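22 de julio de 2023
Por Rhydian Voyle
Última actualización: 22 de julio

Llevo desde enero con el sofá Skevar de Lulix (el beige con chaise longue) y ya me habéis escrito unos cuantos preguntando si compensa, así que allá voy. Me costó 1.000 euros, más 100 de la subida a casa, que pagué encantado porque vivo en un segundo sin ascensor y mi espalda ya no está para heroicidades.

Lo primero, el asiento. ¡Qué gusto! Es firme los primeros días, casi demasiado, y luego va cediendo hasta que te quedas frito viendo cualquier serie. Yo mido lo mío y en la chaise me caben las piernas enteras, cosa que en el Sterenow que tenía antes era un sueño imposible. 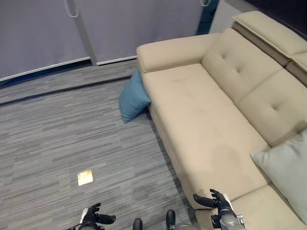 El montaje me llevó 2 horas con las instrucciones delante (unas instrucciones malísimas, todo sea dicho, con 13 pasos y los tornillos sin numerar). Si podéis, pedid ayuda, que encajar los módulos uno solo es un suplicio.

La tela es mi única queja seria. Es suave y en verano no da calor, pero lo coge todo: pelusas, migas, el café del domingo... Probé el limpiador Gyamfi y con las manchas recientes va bien, con las viejas ya menos. Con niños pequeños yo elegiría un color más oscuro, la verdad.

¿Lo volvería a comprar? Sí, aunque esperaría a las rebajas. Le pongo un notable, y si algún día sacan fundas lavables subo la nota.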